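Ticket 3044: Two-arm policy stalls when both grippers are busy at once
Opened by: Thoa Ninh
Assigned to: Florian Boyer
Project: Munex, kitchen tidying tasks
Status: open, waiting on a rerun 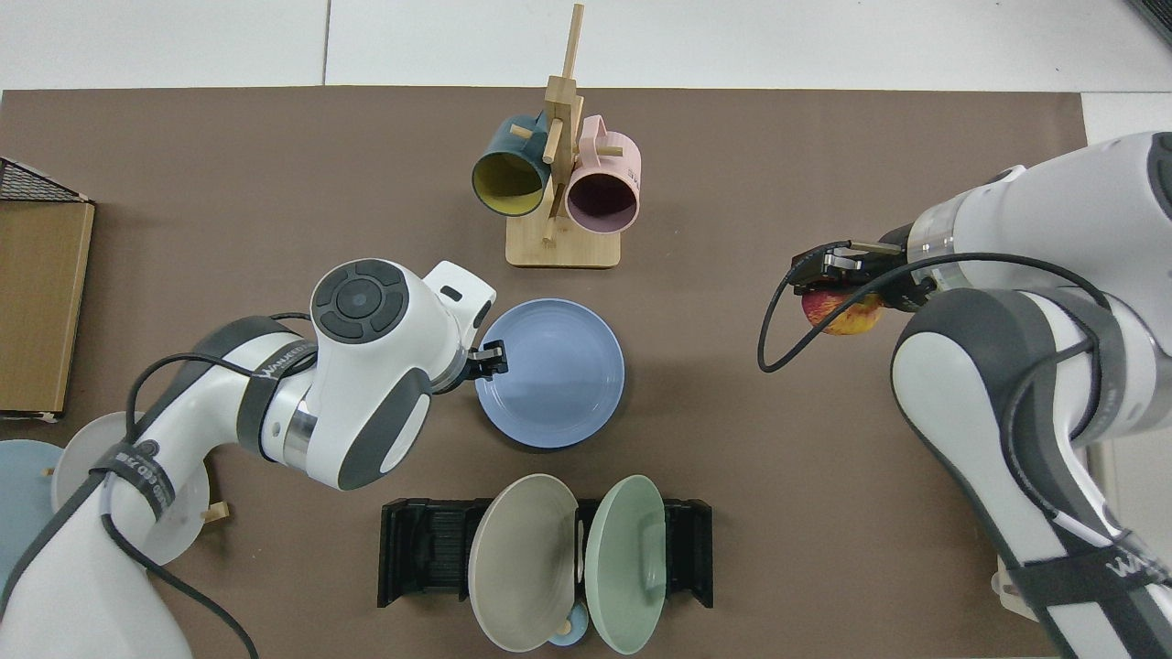

Thoa Ninh wrote:
Hello Florian, and sorry in advance for the length of this one, I've been chewing on it since before lunch and I'd sooner tell you everything than leave out the bit that matters. The new policy is lovely when one arm works and the other waits. Give both of them something to do, say the left on a plate and the right on a piece of fruit, and every so often they both slow right down and hover, as if each were politely holding the door for the other. It happened in 13 episodes of yesterday's batch. No fault in the log, no dropped messages, and the joint readings look perfectly healthy to me.

So far I have restarted everything, gone back to the older checkpoint (same thing, only a bit less often) and swapped the table lamp for the brighter one. I also reseated both wrist cables, which made no difference at all but did make me feel better!

Florian Boyer wrote:
Thank you Thoa, never apologise for a long ticket, the short ones are what keep me up at night. Could you tell me how long the action chunks are in the config you're running? And is the blending between chunks switched on? Graziella saw something very like this in May, and in her case two chunks were disagreeing about which arm should go first, so the average of the two came out as hardly any movement.

Thoa Ninh wrote:
Blending is on, yes, with the default weights. I turned it off for a handful of runs this afternoon and the hovering went away, but the motion is jerky now and I wouldn't like to trust it near the mugs.

Graziella Cattaneo wrote:
Hello both, hope you don't mind me joining in. That does sound like my old friend from the spring. What helped me was weighting the newest chunk much more heavily, and blending each arm separately so that a hesitation on one side doesn't leak into the other. The change is on my branch, called jisadside, and you're very welcome to it. Please do retrain from step 2180 and not from the final checkpoint, as the later ones had already picked up the habit from our slower demonstrations.

Florian Boyer wrote:
Wonderful, thank you. Thoa, please try the branch with blending back on, keep the objects as they were, and attach the logs for 3 full runs when you have them. I'm leaving the ticket open until then.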